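# Über uns, oder: wie wir dazu kamen, Robotern beim Lernen zuzusehen

Hallo! Ich bin Bogdan Mihăilă, und wenn du bei Grotex anrufst, gehe wahrscheinlich ich ans Telefon (falls ich nicht gerade beide Hände an einem Führungsarm habe, dann klingelt es eben ein bisschen länger). Grotex ist eine kleine Firma, die kleinen Robotern Handgriffe beibringt. Wir programmieren ihnen die Bewegungen nicht Punkt für Punkt ein, wir machen sie ihnen vor, mit der Hand oder per Fernsteuerung, so oft, bis genug Aufnahmen da sind, aus denen sich etwas lernen lässt.

Ich komme selbst aus der klassischen Automatisierung. Sieben Jahre lang habe ich Anlagen in Betrieb genommen, bei denen jedes Teil auf den Millimeter gleich lag, und wehe, eine Kiste stand mal schief! Mein letztes großes Projekt dort war eine Sortierstrecke, und am Ende hatte ich 637 Sonderfälle im Programm, jeder einzelne von Hand gepflegt. Ich mochte die Arbeit, wirklich, aber bei Fall 637 habe ich mir gedacht: Es muss doch gehen, dass ich dem Ding einfach zeige, was ich meine.

Im Juli darauf habe ich gekündigt und in der alten Lagerhalle in der Nähe vom Bahnhof einen Raum gemietet. Angefangen hat alles mit zwei gedruckten Armen, einem geliehenen Rechner und sehr viel Kaffee. Inzwischen sind wir zu fünft, der Rechner gehört uns, und der Kaffee ist besser geworden.

## Was wir den ganzen Tag machen

Vor allem falten, greifen, einräumen, umstapeln. Klingt unspektakulär, ist aber genau das, was unsere Kunden brauchen: Tätigkeiten, die für Menschen so selbstverständlich sind, dass man sie kaum in Worte fassen kann. Versuch mal, jemandem am Telefon zu erklären, wie man ein T-Shirt zusammenlegt! Man fängt mit dem Ärmel an, merkt, dass man den Saum vergessen hat, und am Ende sagt man doch: „Komm vorbei, ich zeig's dir.“

Stoff ist überhaupt mein Lieblingsthema. Eine Schraube sieht morgens genauso aus wie abends, ein Shirt liegt jedes Mal anders da, mal ordentlich, mal als Knäuel, mal mit dem Aufdruck nach unten. Wer da mit festen Koordinaten arbeitet, wird nicht glücklich. Deshalb legen wir bei uns die Sachen vor jeder Aufnahme neu hin, mit Absicht ein bisschen schlampig.
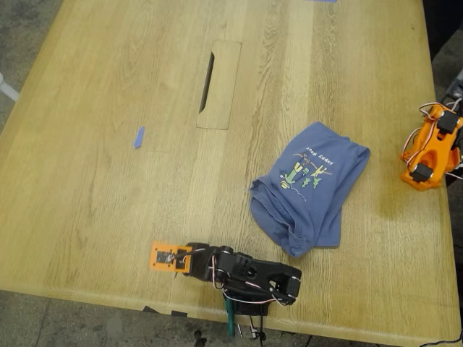
Und schlampig hinlegen will gelernt sein! Die meisten Leute, die bei uns anfangen, legen das Wäschestück nach kurzer Zeit immer gleich hin, ohne es zu merken. Dann lernt das Modell eine einzige Ausgangslage auswendig, und beim Kunden steht man da und schaut betreten zu, wie der Greifer in die Luft fasst. Ist uns passiert, und zwar ausgerechnet bei unserem ersten bezahlten Auftrag, der Wäscherei Dadden. 400 Durchgänge hatten wir aufgenommen, alle wunderschön flüssig, und fast alle an derselben Stelle vom Tisch. Wir haben noch mal von vorn angefangen. Die Leute von Dadden waren so nett und haben uns in der Zwischenzeit mit ausgemusterten Handtüchern versorgt, von denen wir bis heute zehren.

## Vormachen mit der Hand, vormachen aus der Ferne

Wir arbeiten auf zwei Arten, und welche besser passt, klären wir am liebsten direkt vor Ort.

**Handführung:** Du nimmst den Arm und bewegst ihn selbst durch die Aufgabe. Geht sofort, fühlt sich natürlich an und macht beim ersten Mal allen Spaß, auch denen, die vorher mit verschränkten Armen danebenstanden. Nachteil: Deine eigene Hand ist ständig im Weg, wenn eine Kamera mitläuft.

**Fernsteuerung:** Du bewegst einen Führungsarm, und der arbeitende Arm macht jede Bewegung nach. Dafür braucht man etwas Eingewöhnung, vor allem fürs Zugreifen, denn man spürt den Stoff ja nicht zwischen den Fingern. Ich rechne mit 70 Durchgängen, bis jemand Neues so ruhig arbeitet, dass wir die Aufnahmen behalten. Die davor heben wir trotzdem auf, die schauen wir uns auf der Weihnachtsfeier an.

Mit der Firma Brarkow haben wir letztes Jahr auf die zweite Art gearbeitet, da ging es ums Einlegen von Dichtungen. Die beste Vorführerin war eine Kollegin aus der Endmontage, die das seit Jahren macht und mit Computern nach eigener Aussage nichts am Hut hat. Sie hat einen winzigen Dreh aus dem Handgelenk, kurz bevor die Dichtung sitzt. In keiner Arbeitsanweisung stand der drin! Genau für so etwas mache ich den Job.

## Wie ein Projekt bei uns abläuft

Zuerst kommen wir vorbei und schauen zu. Einen Tag lang, ohne Technik, nur mit Notizblock und Sicherheitsschuhen. Danach bauen wir den Arbeitsplatz bei uns nach, nehmen eine kleine erste Runde auf und zeigen euch ehrlich, was schon klappt und was noch daneben geht. Erst dann reden wir über ein Angebot. Für Koutsoukos, einen Feinkosthändler, der Gläser in Geschenkkartons packt, sind so am Ende 2000 Vorführungen zusammengekommen. Das klingt nach viel, und das ist es auch, mein Nacken erinnert sich gut daran.

Die Aufnahmen gehören übrigens immer euch. Wir geben sie nicht weiter und mischen sie auch nicht mit den Daten anderer Kunden, das steht bei uns im Vertrag auf der ersten Seite.

## Vorbeikommen

Wer neugierig ist, darf gern bei uns reinschauen und selbst mal einen Arm in die Hand nehmen. Vorkenntnisse braucht es keine, Kinder sind ab acht Jahren willkommen (sie sind meistens schneller als ihre Eltern, tut mir leid). Schreib uns kurz über das Kontaktformular, welche Aufgabe dich interessiert, und bring gern ein eigenes Wäschestück mit. Parken könnt ihr im Hof, die Klingel ist die untere.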